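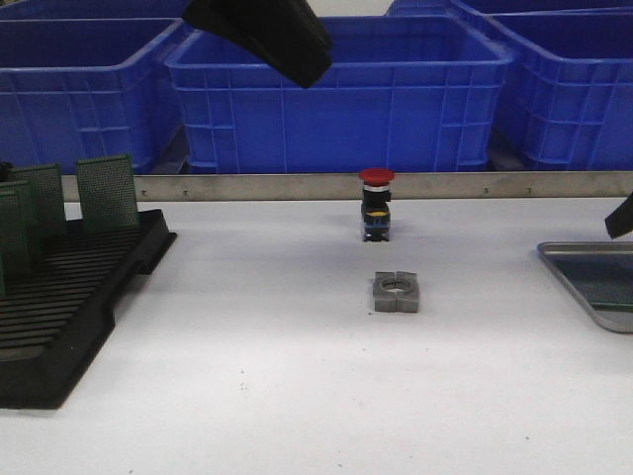 Tavo Ahuja

April 4, 2020

I promised to write more often about our student project, and then I did not write for two months. So I will try to catch up a little.

Our group at Fleleck is preparing for the Flurkness competition in July. We chose the task with the circuit boards. The robot must take a thin perforated board and put it upright into a slot of a black plastic rack. A person does this without thinking. For the robot, the slot is very narrow and there are many others beside it which look exactly the same.

In the beginning I wanted to work only on the software, as my studies are in computer science and I was a little afraid of the hardware. But in a small group you can't choose so freely. In my first week I was cleaning the table and learning where the emergency stop is. It has a big red cap and stands near the steel rail at the back, and I must say that I look at it more often than I need to.

The difficult part for us is the angle. When the board is between the fingers, you see it almost only as a green line, and this line should be parallel to the slots. If it is turned a small amount, the lower corner touches the rib and the board starts to bend. In the simulation it never bends, so our first program was very confident and very bad. I have a notebook with 142 attempts in it. Next to many of them I wrote only "corner again."

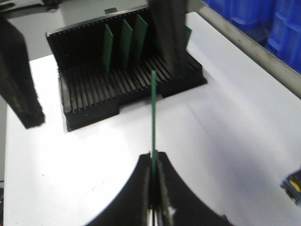
Photo: Fleleck student robotics group

We had a long discussion about the rack itself. One half of the group wanted to fix it to the table, always at the same place. The other half, including me, wanted to leave it at an angle and let the program find it. The rules of the competition allow both, but you get 7 extra points if the rack is not fixed. I am still of the opinion that we decided correctly, although on some evenings I was the only one who thought so.

What helped us most was a simple change. Before, the robot moved to the rack and went down in one motion. Now it stops a short distance in front of it, compares the edge of the board with the direction of the ribs, corrects, and only then continues. It costs us 2 seconds for each board. I think we can get one of them back if we make the comparison with smaller images, but I have not tested this yet.

The mounting nuts are the next problem. They are square with a big hole, and I would like to pick them up from the inside of the hole. My colleagues prefer the outside. I have written down both ideas in our shared document, and if somebody reading this has done it before with a similar gripper, please leave me a comment.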